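About Molmont

Molmont is a small workshop for wooden tables. It was started by Wagner Batista in two rooms behind the old Furtado bakery, and today we are 9 people in a larger place on Casirstead Road.

We make tables for kitchens, for offices and for schools. Most of our customers come to us with a measure of their room and a photo of their floor, and from this we propose the wood and the finish. Our preference is for light tones. They make a dark room more friendly, and every line of the grain stays easy to see.

Each top rests in our store for 30 days before we begin to sand it. The sanding is done by hand at the end, always in the direction of the grain — this is slow work, but we like how it feels under the palm.
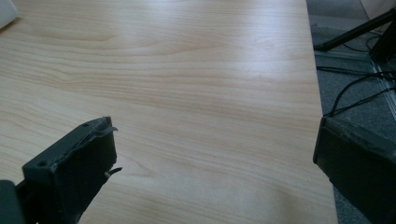 For the finish we use an oil which Wagner learned to mix from his uncle. It can be renewed at home with a soft cloth, and we send a small bottle with every order.

Our smallest model, the Drumora, is still made from the first drawing. Visitors are welcome in the workshop every morning until noon, please call before you come.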